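The table is finally clear

I have been meaning to write about the dining table for weeks, and every time I sat down to do it there was no room for the laptop. So that should tell you something about the state of things!

If you've been reading for a while you know the table. It came with us from the old apartment, it lived in the garage for a winter (I'm still sorry), and then it moved into the front room and promptly vanished under mail. Mail, and seed catalogs, and a jigsaw puzzle we quit on in the fall, and Nicholas's school projects, including the volcano. The volcano had its own corner. I was dusting the volcano.

What got me moving was Loredana Fontana coming for dinner. She's been my friend since before either of us could cook, and she called in the afternoon to ask if she could bring her mother too, and I said of course, and then I hung up and looked at the table and thought, well, we can't all eat off our knees. I had about 5 hours.

I did it the way my sister-in-law Ngọc Đinh does it, where you take everything off first and don't make a single decision until the surface is bare. I used to think that was a terrible idea because you just end up with a mess on the floor. You do end up with a mess on the floor. But it's a different kind of mess, and you can't walk past it, so you deal with it. I filled two grocery bags with paper for recycling and found a library book with a fine on it, a birthday card I never mailed (sorry, Dad) and the good scissors. The GOOD scissors. I bought a replacement pair in May!

Then the cleaning. I went over it with a barely damp cloth and a drop of dish soap, and then again with plain water, and then dried it with an old T-shirt. There was a sticky patch at Nicholas's end that took seven rounds of wiping and I've decided not to ask. I didn't oil it this time. Last year I put on way too much and it stayed tacky for days, and Jisis (our cat, for the new people) left hair in it everywhere she sat. She isn't allowed on the table. She sat on it anyway.

And then I just stood there for a minute, because I'd forgotten how pretty the wood is.
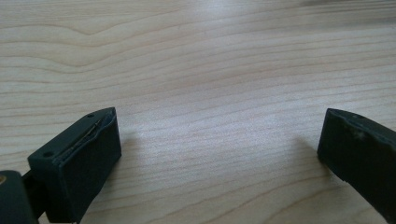 Look at those waves in the grain!

I'm pretty sure it's maple. The man we bought it from said maple, but he also said it would fit in the back of our car, so I take him with a grain of salt. It's that pale blond color though, and the lines go from straight and close together to these soft little swoops, and where the light hits it you almost lose them. I like that it's matte too. Shiny tables make me nervous, I'm always chasing fingerprints.

Dinner was fine, by the way. I made the lemon chicken and overcooked the rice. Loredana's mother ran her hand along the edge of the table and told me I should use a tablecloth, and then Loredana told her to leave the poor table alone, and they went back and forth in the way they do until dessert. No tablecloth was used.

So now the question is how to keep it this way. My new rules, such as they are:

Mail gets opened standing up by the recycling bin.
Homework is welcome but it goes back in the backpack at bedtime.
Puzzles go on the card table, which is why we own a card table.
Nothing sleeps on the dining table overnight. (Jisis, I am looking at you.)

It's been ten days and so far we've slipped up only once, with a box of tax stuff that I swear was just passing through. The volcano has gone to live on top of the bookcase, where it looks kind of grand, and Nicholas has asked if he can paint more lava on it. Fine by me, as long as it happens outside.

I still need to do something about the chairs. Two of them wobble, and the cushions have seen better days. I've been going back and forth on whether to recover them myself or just buy new ones. If any of you have done your own seat cushions, tell me how bad it was in the comments. I have a staple gun and a lot of confidence, and I know that's not the same as knowing how.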